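Basket by Basket

Posted 17 Oct 2023 by Zarkinska

I have a new favorite thing in the house and it's a plastic basket. Beige, shiny, with handle holes, the kind you walk past in the store without a second look. I bought a stack of them in September and I've been sorting like mad ever since (the kitchen drawer, the hall shelf, the awful box under the desk)!

My way of doing it is simple. I spread my big blue baking mat on the table, put a basket on top, and tip the drawer out next to it. The mat keeps small stuff from rolling off, and the centimeter marks are great for checking what will fit on the shelf later. Pens and markers go in first – I always seem to own more than I thought – and then the bottles. 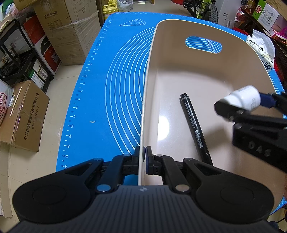
Bottles are the tricky part. Tall ones tip over if they go in alone, so I tuck them into a corner and let the other things hold them up. Anything with a loose cap gets a wipe and a twist before it's allowed in. And I test every marker on scrap paper. The first drawer gave me 21 that still write, which made my whole evening!

I gave myself up to 200 minutes for the whole hall shelf and finished with time for coffee. Next is the bathroom cabinet, and I can't wait. If you have a good trick for batteries and odd cables, please leave it in the comments – I have a basket ready and no plan at all for it.

Contact | © 2023 Zarkinska | Back to top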